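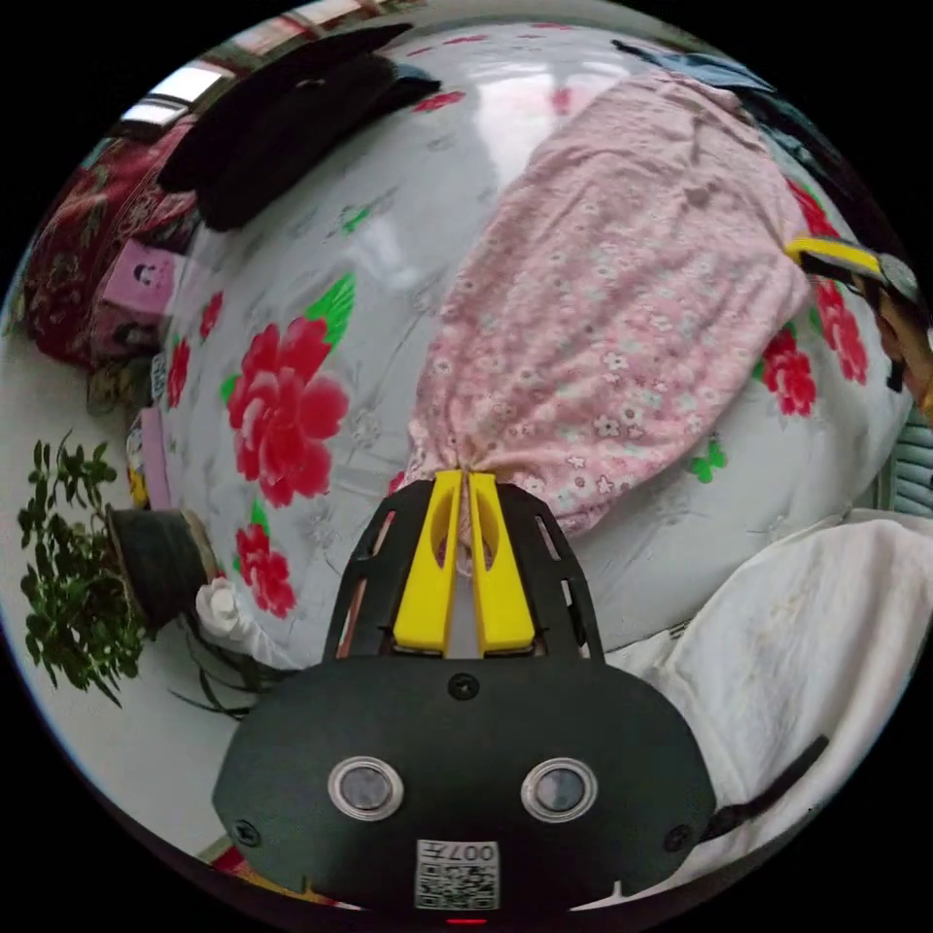 House Rules for Hand-Held Grippers

Draft standards for collecting manipulation data tend to be long on file formats and short on fabric. The guideline Vemano circulated in November is an exception. Its section on garments runs to five pages and covers work done in ordinary bedrooms, with a person's hand supplying the motion and the gripper recording it.

The first rule concerns the grasp. Fingertips must close on a gathered fold, with cloth visible between or beyond the tips. A pinch on a single flat layer is allowed but must be tagged separately. Pink floral cloth on a floral bedspread is the kind of pairing the authors want kept in the set, provided the garment's outline can still be traced by a reviewer.

The second rule is about identification. Each unit carries a printed code on the body, and the code must stay legible and uncovered. Straps are routed to the side. Operators check the finger screws every 200 grasps and log the result against the unit number.

The third rule has drawn the most comment. Rooms are to be left as found: clothes on the bed, plants on the floor, curtains as the resident had them. Glare is accepted unless it falls on the grasp point. "If you tidy first, you have measured your tidying," says Kofi Dramani, who edited the section at Quartey.

Ramura tested the draft on 828 recordings and asked for one change — a clearer limit on how long a grasp may be held before lifting. The current text says about 5 seconds. Bisside wants the limit tied to fabric weight, and that question stays open until the next revision.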